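Ticket: Demo arm drops out when hall fills up
Queue: Visitor demos
Opened by: Maja Pawlak
Assigned to: Tadeusz Lis
Priority: High (was Low, was Medium, was Low)
Status: Reopened

Wednesday, July 21, 2021

09:12 – Maja Pawlak
The fruit sorting demo stopped three times during yesterday's rehearsal for the open day. Arm freezes where it is, the operator screen says "link lost, holding position," and we all stand there admiring it. Pressing Resume does nothing. Restarting the Vello controller fixes it until the next time. The open day is this afternoon, doors at one. I mention this in case it helps with the priority field.

09:20 – Tadeusz Lis
Which controller build? And was the camera feed still live when it froze?

09:26 – Maja Pawlak
Build 62. Feed was live. I could see the fruit perfectly well, I just couldn't do anything to it.

09:41 – Tadeusz Lis
Setting to Low, as I ran the task start to finish with no trouble. Bananas to the gray dish, apples stay put, arm home. Then again. Cannot reproduce.

09:44 – Maja Pawlak
Was there anybody else in the hall?

09:45 – Tadeusz Lis
No.

09:47 – Maja Pawlak
There will be this afternoon.

10:15 – Tadeusz Lis
Fair point. Back to Medium. Had Felicja and the people from the front desk come in with their phones on and walk up and down by the rope. Froze in under five minutes. The operator station talks to the controller over the hall wireless, the same one we print on the visitor badges and invite everybody to join. I would like to know who set it up like that.

10:22 – Tadeusz Lis
I set it up like that. In August, as a temporary measure.

10:50 – Tadeusz Lis
Plan:
Move the operator station off the hall wireless and onto a cable.
Raise the watchdog timeout so a short hiccup doesn't park the arm.
Find out why Resume does nothing.

11:05 – Felicja Duda
We don't have a cable that long. The one in the cupboard reaches as far as the coat rack. I can move the operator to the coat rack if that's useful.

11:08 – Tadeusz Lis
It is not useful. Is there one at Jistetti's stand? They had a whole drum of it this morning.

11:31 – Felicja Duda
They'll lend us 33 meters if we stop parking our cart in front of their banner. Cart moved. Cable taped down along the wall, with the yellow tape, so that the school groups can trip over something visible.

11:52 – Tadeusz Lis
Station is on the cable. Ping is flat. Watchdog raised from 3 to 5. Left the grip force alone, please nobody touch the grip force.

12:10 – Maja Pawlak
Ran it twice with the front desk people watching videos at the rope. No freeze. The second run was a bit slow over the dish but I think that was me.

12:14 – Tadeusz Lis
Setting to Low. Will leave open until after the visit.

12:58 – Felicja Duda
Menaka Biswas is bringing the first group from the Baltitz school. She wants to know if the children can drive it. I told her to ask you.

13:01 – Tadeusz Lis
They can drive it with Maja's hand on the stop button. They can't drive it with the speed slider, which I have hidden under a sticker.

13:40 – Maja Pawlak
First group done, no freeze. They found the slider. A sticker is apparently an invitation.

14:25 – Maja Pawlak
It froze. In front of the second group, naturally, and in front of the man from Tomaszewski, who had just asked me whether it ever does that. Different message this time: "no input device." Feed still live. Resume did nothing, which at least is consistent.

14:31 – Tadeusz Lis
Reopening and setting to High. That isn't the network. "No input device" means the station lost the hand controller. Check the USB plug at the back.

14:34 – Maja Pawlak
Half out. There's a shoe mark next to it.

14:36 – Tadeusz Lis
Push it back in, then press Resume and wait. Do not press it again. Every press cancels the one before and starts the handshake over.

14:39 – Maja Pawlak
It resumed. So Resume has worked all along for anyone with the patience of a saint. Could the screen perhaps say so?

14:44 – Tadeusz Lis
It says so in the manual, page 62. Same as the build number, easy to remember. But yes, I'll put a line on the screen, and gray out the button while it's thinking.

15:30 – Felicja Duda
Strapped the plug to the table leg and moved the front row of stools back. Third group fine, and they clapped for the bananas. I have given talks that got less.

16:20 – Tadeusz Lis
Attaching stills from the two table views and the two wrist views for the record. Closing the network part. Left open: on-screen text for Resume, a cable of our own, and a proper separate network before the August visit. No more temporary measures from me.
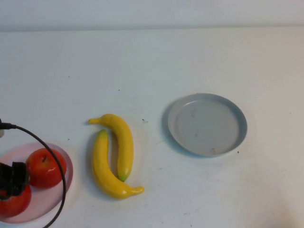
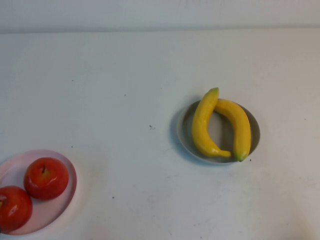
Wrist camera, the next two:

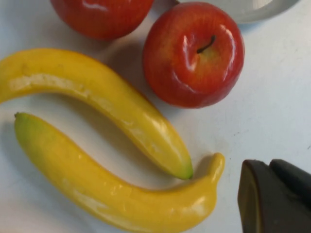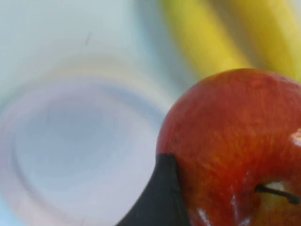 16:48 – Hjørdis Isaksson
We had the same "no input device" at our site and spent a week blaming the wireless for it. A right-angle USB plug cured it, and it's cheaper than moving stools. One warning on the watchdog: with the timeout at 5 the arm keeps following the last command for longer when the link really does go. I'd put it back to 3 now that you're on a cable, particularly if children are driving. Also, Jistetti will want their drum back full. They measure.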